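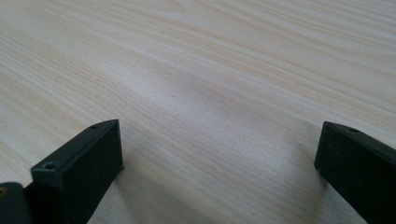 For three winters I ate my breakfast at a table which was too dark for the room, and this spring I finally bought a new one. I wanted a pale top, because our kitchen in Lilcombe has only one small window and it looks to the north. In the shops I was always shown oak, and oak is nice, but to me it is a yellow and serious wood. What I have now is a light, creamy beige, with long fine lines in the grain and a few warmer bands, a bit like honey. In one corner the lines become so weak that they look like ripples on sand. I did not notice this in the shop. I noticed it on the second morning, when I was waiting for the kettle.

The table came from Bilyk, a small second-hand place on Nestavgate, behind the bus station. The man there wanted 100 pounds and I offered less, but I am bad at this and I paid the 100. Delivery was another 20. They carried it up the stairs on its side and had to turn it two times at the landing, where the wall now has a mark I must paint.

Where I grew up, a table was always covered. My mother had a cloth for the week and a cloth for Sunday, and under both of them a sheet of plastic. I think I saw the real wood of that table maybe 4 times in my childhood, always before some holiday, when everything was washed. So it is a strange feeling for me to leave a table bare. I put my cup down and I immediately look for something to put under it.

For the care I asked in the shop and I also read a lot, probably too much. Some people say oil, some people say wax, and some people become quite angry about soap. I bought a tin of Pruredeo, a clear wax with almost no smell, and I tried it first on the underside. It made the wood a little darker there, so I have not yet decided about the top. For now I wipe it with a cloth that is nearly dry, always along the grain, and I dry it after.

The chairs are still the old dark ones and they do not match at all. I will look for others in June, when my sister comes with the car - until then we sit on what we have.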